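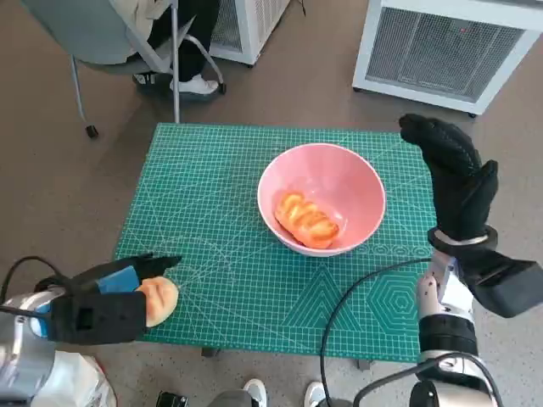 ILBRIDGE, Jun 28, 2021

List home | Threads | Authors | Search | Log in

Subject: Re: [bread-formulas] Scaling the roll dough down, hydration drift

Snædís Thygesen wrote:
> I cut the Lallavia roll formula from the full batch to one sixth and
> the dough came out noticeably stiffer. Same flour, same mixer, same
> percentages on paper. I weighed everything on the bench scale. Is
> there a correction for small batches, or am I misreading the preferment
> line? The rolls also browned before the centers were done.

There are two separate problems.

First, the preferment line. The Lallavia sheet lists the poolish as a single ingredient, and the 6 percent figure for milk powder is taken on total flour, with the poolish flour included. If you computed it on the final dough flour only, the other percentages in that column will be off as well. Rewrite the sheet with the poolish broken out into flour and water before you scale anything.

Second, losses. A full batch leaves a film of dough on the bowl and hook that is small compared with the total. In a one-sixth batch the film is nearly the same weight, so the fraction is larger. The poolish container is worse, as what sticks there is wetter than the finished dough. Weigh the container before and after and add the difference back as water and flour in equal parts. I would not apply a fixed correction beyond that.

Check your scale too. The bench model I use reads in steps of 5 g, and that is too coarse for yeast and salt at this size. I weigh those on a pocket scale and everything else on the big one.

On the browning: what is your piece weight? I divide at 115 g and had trouble above 119 g with the same oven setting. The egg wash in that formula has sugar in it and colors early. Use plain milk for a test tray, drop the oven one step, and extend the bake. Long rolls and round rolls of equal weight do not finish together, so take the core temperature of one of each. I pull them at 96 C.

I have the Obi spreadsheet with the poolish split out and can post it to the files area. The Tolteser version still has the old flour total in row 4 and should not be used until it is replaced in July.

Hauwa Odukoya

3 replies | 0 shares
Previous by thread | Next by thread
Contact the list owner | Back to top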